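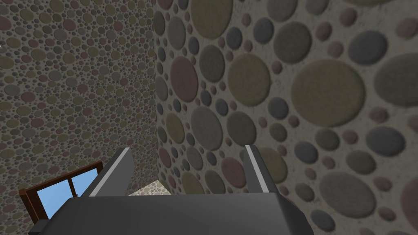
Wrist view, pebble walls, fingers empty

Re: [dondbridge-learning] Proposal to close collection on the Mendavora set
January, 4:40 pm
By Nuwan Barua

Aled Pritchard wrote:

> Hi all,
>
> Good news on the collection front. As of this morning the Mendavora set
> stands at 654 episodes, all of them recorded in the simulator, all with
> the wrist view and joint states saved. That is enough, in my view, to
> freeze it and start the long training run.
>
> The wall and floor textures are now drawn at random from a pool of 44,
> so no two sessions look the same. I'm fairly confident this takes care of
> the problem we had with the Prosser set, where the policy had plainly
> learned the color of the room. The real cell at Clirberg will just look
> like one more variation to it.
>
> Unless somebody objects I'd like to freeze the set and hand it over. The
> success filter has been run. Anything that didn't end in a completed
> grasp has been dropped, so what's left is clean.
>
> If you have comments, please keep them practical. I'd rather train on
> what we have than spend another month arguing about wallpaper.
>
> Aled

Aled, all,

I object. I'll try to keep it practical, but some of it is about wallpaper.

Let me start with the part I agree with. The Prosser set was bad and we all know why. One room, one lamp setting, one gray floor, and a policy that fell apart when the floor changed. Random textures were a reasonable thing to try. I voted for them. What I don't buy is the step from "the sessions look different from each other" to "the policy will cope with Clirberg." Those are separate claims and we have tested the first one by looking at thumbnails and the second one not at all.

I went through a pile of wrist frames last night, and the one at the top of this mail is the kind that bothers me. The gripper is up near a corner, the right wall is very close, and the pebble pattern fills nearly everything that isn't gripper. On that side you get enormous olive and gray stones. On the left wall, which runs back behind the fingers, the same mix of stones is small and tightly packed. There is a piece of a window down on the left, sitting at a slant. Between the fingers there is wall. Nothing is being held.

So what is a learner supposed to take from that? It can take quite a lot about pebbles. It might even learn to read distance from the size of the stones, and I mean that as a complaint. If the stones come from one texture file at one scale, then how big they look tells the network how far away the wall is, for free, in every session that uses that file. Our real walls at Clirberg are painted. There is nothing on them to measure. I have no proof the policy is doing this, and I'd like somebody to go and find out before we spend the compute.

You can check it cheaply. Take the held-out sessions, keep the arm motion exactly as recorded, and render them again with the pattern scaled up and down on the walls. If the predicted actions barely move, I'm wrong and I'll say so on this list. If they swing around, then we've traded "learned the color of the room" for "learned the size of the rocks," and I don't see that as progress.

Second thing, the count. 654 episodes is a fine number to put in a report. I don't know what it means here. How many separate starting poses are in there? How many different object placements? When I sorted the logs by starting joint angles they came out in clumps, and the clumps were tight. My reading is that people picked a comfortable reset and kept going back to it, which is what I do too when I'm on my second hour at the controls. Swapping the wall behind a motion doesn't give you a new motion. Ten copies of one reach in ten rooms is one reach, as far as the arm is concerned.

I'd like the report to carry a second number next to the episode count, namely how many distinct starts we have after merging the ones that are close together. I'd guess it will be embarrassing. Better that we're embarrassed on this list than in front of the people in Clirberg.

Third thing, the success filter. I've complained about this before and will do it again. "Anything that didn't end in a completed grasp has been dropped" sounds tidy, and for a leaderboard it probably is. For a machine that has to work in a real cell it means we've thrown out every case where the operator came in badly, missed, backed off, and didn't get there before the timer. Some of those contain the only footage we have of anyone backing out of a tight spot. The policy will get itself into tight spots. It will get into them a lot more often than our operators did, because small errors pile up over a run and nothing in a clean set shows it the way back.

I am not asking for failures to be fed in as if they were good examples. Keep them, label them, and let whoever trains decide. At the very least cut out the stretches where the operator recovers, and keep those even when the episode as a whole ran out of time. Were the dropped files deleted or only moved? Please answer that one first. If a cleanup job is scheduled on that folder, please stop it tonight.

Fourth, the wrist view itself. I keep hearing that it's "enough" and I'd like to know who established that. From the wrist you see the two fingers, the front of the gripper body, and whatever happens to lie past them. When the arm turns toward a corner, that's walls. A person driving the arm in the simulator has the overhead window open on the other monitor, and they use it constantly. I watched myself do it. I'd glance at the overhead, decide where to go, and then steer. The policy only gets the wrist picture. So for a good part of each session it is being asked to copy decisions that were made from information it can't see. No quantity of episodes repairs that. Either we record the overhead view too, or we hide it from the operators and accept that collection will be slower and uglier.

I favor hiding it. The slow, ugly version, where people have to search with the wrist, is much closer to what we want the thing to do. I know this won't be popular with anyone who has to sit the sessions.

Now, what would change my mind about freezing. I've tried to keep this short enough that it could be done before the end of the month.

1. Rerender the held-out sessions with the wall pattern at different scales and post the change in predicted actions. No training needed for this, we can use the current checkpoint.

2. Add plain, flat-colored walls to the texture pool, and plenty of them. I looked through all 44 and the pool leans hard toward busy surfaces. Somebody enjoyed themselves in the stone folder. Clirberg is boring to look at and our set should have boring rooms in it.

3. Post the distinct-start number, with the merging distance stated so that people can argue with it.

4. Restore the dropped episodes with a label on each.

5. Collect a small batch with the overhead view hidden. I'd take three operators for an afternoon each. I'll be one of the three, so nobody can say I'm volunteering other people's time.

If all of that comes back looking fine I will withdraw the objection, and you can quote this mail at me for as long as you like.

One more point on the wording, and then I'm done. Please let's stop writing that the real cell "will just look like one more variation." I've seen that sentence in two drafts now. It's a hope. We have no measurement behind it, and the first outside reader who asks for one is going to get a very awkward reply. Write "we have not yet tested this on the real cell" and leave it there until we have.

I realize you asked for no more arguing about wallpaper. I'd have been happy to skip it if the set had given me something else to look at. I can start on the rerender tomorrow if someone tells me which held-out split is the current one. The folder has two with nearly the same name and the notes don't say which is which.

Nuwan

P.S. Does the simulator log which texture went on which wall, or only the random seed? If it's only the seed, and the order of the pool has changed since we began, then we can't rebuild the early sessions at all and item 1 gets a good deal harder. I looked in the session headers and found the seed but no file names.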